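Sorting the back bedroom with Jovita Ayala

Posted 9/28/19 by Chelsea Kershaw

Jovita Ayala has been moving rooms around since August. The back bedroom went last. "It's where everything goes when it doesn't have a place," she says. Sponges too, apparently. She's on the floor going through a bag of hair clips when I get there and doesnt look up for a while.

She runs Floststead, which started as a swap list for people in her building and now has 500 names on it. Clothes, pans, toys, whatever. The building went up in 1938 and the closets are what you'd expect. "One coat. They thought a family had one coat."

So the bed is the table. Always has been, for her. Everything comes out, goes on the sheet, gets looked at. Her friend Maricruz Olvera hates this method and told her so. "Maricruz says I'll never sleep again. I slept fine. I slept on the couch." 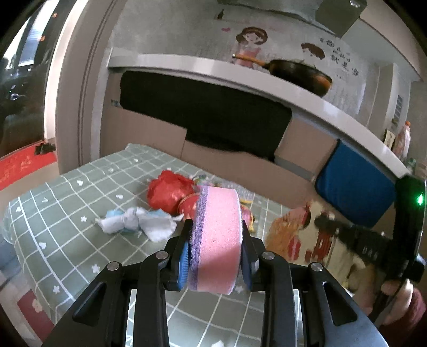 The bed in use as a sorting table. Pink sponge, toys, boxes along the wall.

What stays in a kid's room? She takes a minute on that one. "The wall stays." She means the stickers, the girl in the pink dress, the boy, the small heart. She had a plan to paint. Bought the roller and everything. Then she gave the roller away on her own list.

The boxes under the ledge are another story. Cardboard, stacked, black cloth thrown over the top. I ask what's in them. "Papers. My sister's papers. Some are mine." Will she open them? "Not today."

And the frying pan on the ledge, the one with the orange handle? Going to Henok Alemayehu on the second floor, who asked for a pan and hasn't come up to get it. She won't put it back in the kitchen. "If it goes in the kitchen I'll cook with it and then it's mine again."

Soft things are hardest. Cushions she keeps, mostly. Plush toys get a squeeze and a decision, 5 seconds, her rule. She breaks it while I'm sitting there, twice.

The sponges she's stricter about. Two-sided ones only, rough side for the tub, and she buys too many. "I see a color I like. Pink, I'm done for." I said I use mine until they fall apart and she made a face at me.

Next is the hall cupboard, then she wants to get the swap list off paper and on to something people can search. Anselmo Chávez has offered to type it up. She's giving him the first 100 names and seeing how he does.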